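Right, moving the whole business (me, two benches, 1000 bits of card) out of the Bunnag building and into the Asten unit. Thread of things I wish I'd written down. Typing this on the bus so bear with

1/ Label the boxes on the SIDE. Not the lid. The lid is under another box. I knew this and still did all the lids

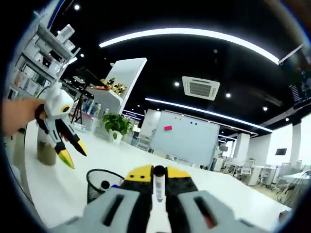
2/ One marker pen per person, cap on, and it goes back in your own pocket. Pens vanish on moving day like teaspoons. Buy a spare pack and tell no one where it is

3/ Write what room it's GOING to as well as what's in it. "Misc desk" told me nothing at 9 at night. "Back room, by the sink, kettle stuff" would have got me a tea

4/ Measure the doors. Not just the front one. Ours at Asten is fine at the front and then there's a little inner door by the stairs, narrow as anything, and the plan chest would not go. Drawers out, top off, on its end, still no

5/ Went in through the loading side in the end, which meant finding the man with the key, who was at lunch, and who takes a proper lunch. Fair play to him

6/ Meter readings. Both places. Take them yourself and send them the same day. Zanele Van der Merwe (upstairs at Bunnag, does the upholstery) had a row with her supplier for months over one missing reading and she's still cross if you bring it up

7/ Post redirect takes longer to start than you think. I set mine up on the Monday of the move and so the first lot of post went to the old place. Zanele is holding it hostage for biscuits

8/ Internet. Order it the minute you sign. I did not. Am running a business off my phone next to a window. If I haven't answered your email, that's why, or it's becuase I'm up a ladder

9/ Van hire: I went with Plernano as they were nearest and they'd do a half day. Van was clean, tail lift worked, no complaints. Take your driving licence AND a bill with your address on. I went home for the bill. Half day became slightly less than half a day

10/ Get the tail lift. I know it costs more. Your back costs more than that

11/ Don't fill big boxes with paper. Paper is basically wood. Small boxes for paper, big ones for cushions and bubble wrap and the coats that have lived on the hook since April

12/ The guillotine travelled on the passenger seat with the seatbelt on, blade locked, wrapped in a duvet. Wasn't having it loose in the back

13/ Someone asked about moving stock in a hurry: I did finished orders first, then blank card, then everything else. So if it all went wrong I could still post things out the next morning. Did post things out the next morning. Late morning

14/ Make a first night box. Kettle, mugs, loo roll, scissors, phone charger, screwdriver, bin bags, plasters, lightbulb. Mine had all of that except the scissors, and it was taped shut

15/ Do take photos of the old place once it's empty. Every wall, inside the cupboards, the carpet by the door. Landlord's been lovely but I want the deposit back and I want it back with no chat about scuffs

16/ Also the shelves. I left the brackets up as agreed. Get the "as agreed" in writing, even if it's only a text

17/ Things I should have chucked before paying to move them: a dead printer, the box the dead printer came in, three calenders, a carrier bag of foreign plugs, samples from a fair I didn't even enjoy

18/ Things I chucked and now need: the good tape gun. Don't want to talk about it

19/ Insurance, tell them BEFORE the van turns up. Mine wanted the new address, what locks are on it, and whether there's a flat above. There isn't, there's a dance class. She had to go and ask somebody if that was ok. It was

20/ Got the new racking from Plidis. Goes together with a rubber mallet and some swearing. Two people is much better, one to hold the upright. Bottom shelf goes in first, they do say that in the leaflet, which I read afterwards

21/ Change the address on your website, invoices, returns labels, the little cards that go in the parcels. I've still got a stack of the cards with Bunnag on. Am crossing it out by hand, one by one, very professional

22/ Reply to a few of you: no, the shop isn't shut, orders are going out, they're just a day behind. Collections from the Asten side door, ring the bell twice, the first ring doesn't seem to do anything

23/ Light in here is much nicer by the way. Big window facing the canal. Heating makes a noise like a goose

24/ My stop. Will add the bit about business rates tomorrow when I've found the letter, it's in a box, guess where I wrote the label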